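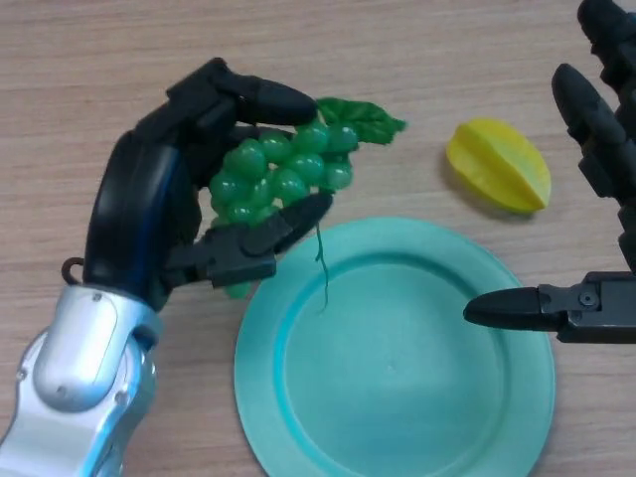

Part-time Lunch Assistant, Gedus Community Kitchen

Hours: 20 a week, term time and most of the holidays
Start: December
Reports to: Tiago Magalhães, Kitchen Manager

Gedus Community Kitchen cooks a weekday lunch for people who live or work near the old Cutura market hall. We serve up to 208 meals a day, most of them eaten in our own dining room and the rest sent out to the Lora day centre two streets away. We are looking for someone to join the team on the cold side of the kitchen, where the salads, fruit and puddings are made up.

What the job involves

You will start at 8.30 am and finish at 1.30 pm, four days a week. The first part of the morning is washing, peeling and cutting. From 11 onwards you will be plating up and keeping the counter filled, and once service is over everyone clears down together. You will also check in the greengrocery delivery against the order sheet and tell the manager if anything is short or past its best.

The Lora meals go out first and have to be boxed and labelled by 11.15. Several people there need soft food or have allergies, so the labels must be right. Ngô, our cook, will go through these with you in your first week and you will not be asked to do them alone until you are sure of them.

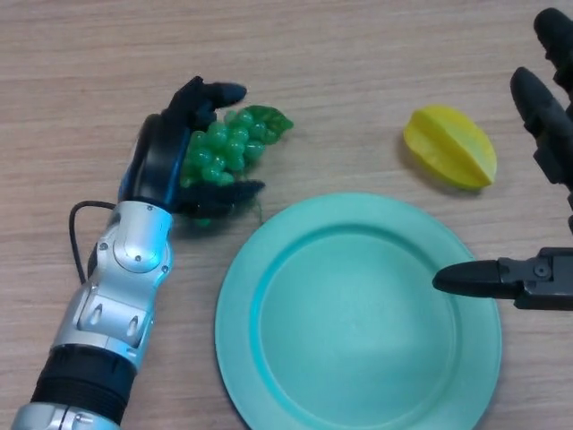
Grapes and star fruit, with a turquoise plate.

About you

You do not need to have worked in a kitchen before. We would like you to have:

A Level 2 food hygiene certificate, or be willing to take one (we pay the fee and your time)
Enough written English to read order sheets and allergy labels
Reliable timekeeping, as the morning is short
Some experience of working with older people, if possible

The work is on your feet and includes lifting boxes and sacks. If that would be a problem please talk to us before ruling yourself out, as some tasks can be swapped round.

Pay and conditions

We pay by the hour, monthly in arrears, and the rate is on the application form. Paid holiday is worked out pro rata and you get a free lunch on every shift. Aprons and hats are supplied and washed here. You will need your own flat, closed shoes with a non-slip sole. There is a two month trial period, with a short meeting at the end of each month.

The 171 bus stops outside the market hall. There is no staff parking but bikes can be kept in the yard.

How to apply

Forms are at the dining room counter, or ask for one to be posted to you. Please give the names of 2 people we can contact for a reference. One of them should know you from work, study or volunteering, and neither should be a relative.

Interviews will be held at the kitchen in the afternoon, after service, and last half an hour. We will show you round and ask you to make up a simple fruit salad. Bus fares will be refunded if you bring the ticket.

Questions about the post should go to Tiago Magalhães, who is best caught after 2 pm.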